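Häufige Fragen zu den Wirtschaftssanktionen gegen Drittstaaten

Was ist eine Wirtschaftssanktion?
Eine Wirtschaftssanktion ist eine Beschränkung des Handels oder des Zahlungsverkehrs, die ein Staat oder eine Staatengruppe gegen einen anderen Staat, gegen Unternehmen oder gegen einzelne Personen verhängt. Sie soll das Verhalten der Betroffenen ändern, ohne dass militärische Mittel eingesetzt werden.

Worin unterscheiden sich Embargo und Strafzoll?
Ein Embargo verbietet die Ein- oder Ausfuhr bestimmter Waren. Bei einem Strafzoll bleibt der Handel erlaubt, die Ware wird aber teurer. Strafzölle werden oft angekündigt, bevor sie gelten, und manchmal nach Verhandlungen wieder zurückgezogen.

Wer beschließt Sanktionen in der Europäischen Union?
Der Rat der EU. Der Beschluss muss in der Regel einstimmig fallen. Die Umsetzung und die Kontrolle liegen bei den Mitgliedstaaten – in Deutschland unter anderem beim Zoll und bei der Bundesbank.

Sind Sanktionen der Vereinten Nationen verbindlich?
Ja, wenn der Sicherheitsrat sie nach Kapitel VII der Charta beschließt. Jedes der 5 ständigen Mitglieder kann einen solchen Beschluss mit seinem Veto verhindern. 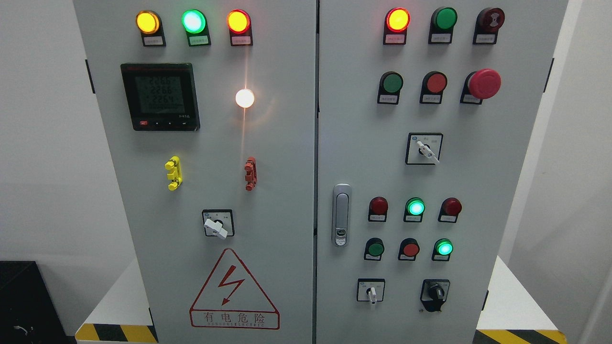 Seite zuletzt geändert: Februar, 16:40 Uhr (Redaktion Weerakoon, M. Liyanage)

Was sind Güter mit doppeltem Verwendungszweck?
Das sind Waren, Software und Technik, die zivil und militärisch genutzt werden können. Für die Ausfuhr in Länder außerhalb der EU braucht man in vielen Fällen eine Genehmigung. Maßgeblich ist zunächst die Güterliste im Anhang der EU-Verordnung. Auch nicht gelistete Güter können genehmigungspflichtig sein, wenn der Empfänger sie militärisch verwenden will und gegen sein Land ein Waffenembargo besteht.

Was bedeutet »Einfrieren von Vermögenswerten«?
Konten und andere Werte der gelisteten Person dürfen nicht mehr genutzt oder übertragen werden. Das Eigentum bleibt bestehen. Eine Enteignung ist damit nicht verbunden.

Können sich Betroffene wehren?
Wer auf einer EU-Liste steht, kann beim Rat eine Überprüfung beantragen und vor dem Gericht der Europäischen Union klagen.

Gibt es Ausnahmen für humanitäre Hilfe?
Viele Regelungen sehen solche Ausnahmen vor, vor allem für Lebensmittel und Medikamente. In der Praxis scheitern Lieferungen trotzdem oft an Banken, die Zahlungen in das betroffene Land ablehnen. Unser Mitarbeiter Dinesh Munshi hat dazu 4 Fallberichte zusammengestellt, die wir auf Anfrage als PDF verschicken.

Beraten Sie auch einzelne Unternehmen?
Nein. Weerakoon ist ein Informationsdienst und leistet keine Rechtsberatung. Fragen zu einem konkreten Ausfuhrvorhaben beantwortet das Bundesamt für Wirtschaft und Ausfuhrkontrolle.

Darf ich Texte dieser Seite übernehmen?
Auszüge sind mit Quellenangabe erlaubt. Für den vollständigen Nachdruck wenden Sie sich bitte an Marlene Medeiros im Redaktionsbüro.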